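**Heltell evaluation kit – progress note for April**

The first tranche went on the Heltell two-arm kitchen package, as agreed, and on the Ornwood simulation license, as not quite agreed but as the Heltell installer insisted. The license is now in the budget under "software," where it looks small and innocent.

Where we are:

- 566 simulated runs logged, of which 310 finished without a person stepping in. The proposal promised 200 unassisted runs by this point, so we are ahead on the one number we chose ourselves.
- The produce tasks are in decent shape. The dish rack tasks are behind. Plates go in at angles no plate maker intended.
- Support tickets opened with Heltell: 7. Closed to our satisfaction: 3. Closed to theirs: 7.

The kit is better than its manual. The hands come with preset grips that we expected to throw away and have mostly kept, and switching one arm's task while the other waits takes a single setting. The manual puts that setting in an appendix on cable care.

We can't yet recommend the Qian upgrade, which adds finer finger control and a second annual fee. We ran the trial version on the same tasks and saw cleaner grasps on small items, but it also dropped its calibration every time the license server checked in. Heltell says a fix is coming. Heltell has said this since before we were customers.

Most of the current work is on the counter layout, one hand holding produce at the cutting board and the other open near the bowl:

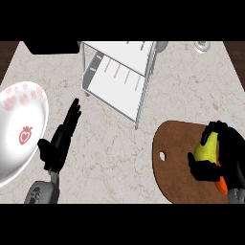 Jingyi Deng read a draft of this report and objected that simulated runs flatter the kit, and that she would trade half of them for one good afternoon on the real arms at Erby. She has a point, and she also has the key to the Erby lab, so we've moved the first hardware session up to May.

Before then we need two things from you: a decision on whether the Qian fee can come out of the travel line – we have not traveled – and a signature on the revised Ornwood invoice. The second one is already overdue. Ornwood's reminders arrive at 6 a.m. and are very polite.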